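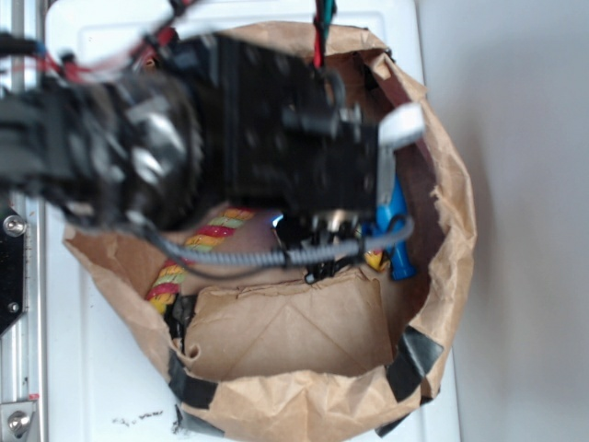 2/10/19

Hall workshop notebook, youth company, junior and senior sections

Back on the badge sheets tonight. Lachlan Matheson wants the new attendance scheme running by March and I said I would test it on our own records before anyone signs up to it. The scheme comes from Lemano, the outfit that runs the training days for section leaders. Their claim is that if you give points for turning up, plus points for uniform, plus points for bringing a friend, the older ones stop drifting off at thirteen. I have heard this before. We had stars, then we had stripes, then we had the ladder on the wall with the clothes pegs. The ladder was fun for one term.

Anyway. Went through the old registers and typed them up. It comes to 2,604 entries, one line per child per meeting night, both sections. Some of the handwriting from the early books is awful and there are nights where a leader has just drawn a line down the whole column, which could mean everyone was there or could mean he wanted his tea. I left those nights out. If I had counted them as full the numbers would look lovely, and I suspect that is how the older reports to the district got to look lovely.

What I wanted to know: did attendance go up in the terms where we had some kind of points system? Short answer, a little, in the junior section, for the first few weeks. Then it went back to where it was. In the senior section I can't see any change at all. The terms that look best in the senior book are the ones with the canoe weekend at the end, and there the rise starts when the permission slips go out. That suggests to me that they come for the canoes.

Lachlan's answer is that we never ran points properly. He may be right. The ladder was moved up by whoever remembered to move it. But Lemano's scheme needs more record keeping than the ladder did, and the same people will be doing it.

Things I don't like in the Lemano pack:

The chart on the second page has no numbers up the side. It goes up, is all.

They quote the Vasylenko group as their success story. I rang the leader there, who was very pleasant. They also moved to a bigger hall the same year and started a basketball team. She thinks the points helped. She also thinks the basketball helped. She could not tell me which did more and to be fair to her, how could she.

Bring-a-friend points. We tried something close to this with the Irstead boys and got a lot of cousins for one night each. The register has them in a row, one tick, then blank.

Uniform points. Some families can't get the sweater until payday or until an older brother grows out of his. I am not docking a nine-year-old for that and I told Lachlan so. He agreed straight away.

Things I do like, in fairness: the leader cards are clear, and there is a decent bit on learning every name in the first two weeks. We are bad at that. I would take that page and leave the rest.

Started building the trial. Plan is to keep it small enough that we might finish it. Junior section only, split by the existing squads. Two squads use the points cards, the other two carry on as now, and we swap over halfway. Run it 12 weeks. Same games, same leaders as far as we can manage, same closing time. Lachlan asked if the squads without cards would feel hard done by. Yes, probably, and they will hear about it inside five minutes because they all walk home together. That will muddy it. I don't have a fix, except to tell them up front that everyone gets a turn.

Also not sure the squads are a fair match to begin with. Red squad has three sets of brothers, and when one set has the flu you lose a big slice of the squad in one go. Will note absences by family and not only by child.

Register form, second try. First one had a box for "reason absent" and the leaders filled it in with things like "not here." New version has tick boxes: sick, away, other club, don't know. I expect mostly don't know. Printed a stack on the back of last year's camp notices.

Flillar, the sign-in app Lachlan found, is out for now. I tried it on two phones in the hall and one of them would not load the list until I stood in the porch. It also counts a child as present when the parent taps "coming," before anyone has come. Paper and a pencil on a string. If they fix the "coming" business I will look at it again.

What would change my mind about points: if both pairs of squads go up while they have the cards and settle back when they don't, and by more than they wander about in a normal term. Wrote down what a normal wander is before we start so that I can't shift it later — it is on the inside cover, with Lachlan's initials next to mine.

What would not change my mind: the kids saying they like it. They will like it. They liked the pegs.

To do before the next leaders' meeting
Photocopy the cards, enough for two squads plus spares
Ask at Vasylenko if they would send their old registers, names blanked out
Check the hall booking covers all the weeks, I think the flower show has one of them
Find out who has the key to the tall cupboard
Tell Lachlan no prizes until after the swap, and mean it

Left the typed sheets in the blue folder. Anyone who can read the autumn pages in the oldest book, please write in what you think they say, in pencil, and put your initials.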